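The Last Patch

The poll closed at midnight, and in the morning I saw that my knight had lost.

I should explain what the knight was. Flovell was a small fighting game, made in Stitport by a studio called Rustad. It came out with 13 characters, and the studio promised one more in the final patch. The players could choose which one. There was a list of four: a baker with a long rolling pin, a moth, a pair of twins who shared one health bar, and the old knight from Kivine, the first game of the studio, which I had played in my grandmother's kitchen when my feet did not reach the floor.

Only 4,000 people voted. The moth won by 100.

I was angry for a whole day. I wrote a long message on the forum and I deleted it. Then I wrote a shorter one. I said that the moth had no history, that it was made for the poll in one afternoon, and that people had chosen it because its wings looked nice on a telephone. I said the knight had waited long enough. When I pressed the button, my hands were cold.

I went to make tea and I stayed in the kitchen until it was finished. In the street a man was trying to park a van in a place that was too short for it. He tried many times, and then he drove away.

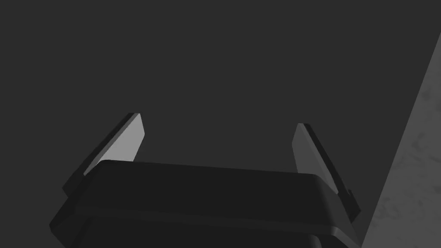

Somebody with the name teapot_south had answered that the knight was never waiting, because he was still in Kivine, standing on the same bridge where I had left him, and that I could visit him this evening if I wanted. The moth did not have any other place to go.

I read this again and again. I looked for something unkind in it and could not find it.

My old console was in a box under the winter coats. The cable was bent, but it worked when I held it to the left. The saved game was there too, under the name I used as a child, with 1,000 coins I had been afraid to spend. The knight stood on the bridge. The water moved under him in its four small steps, and the music began again from the start.

I bought him a lantern. It was very expensive, and it did almost nothing.

The patch came in October 2026. I chose the moth, and I lost every match until dinner.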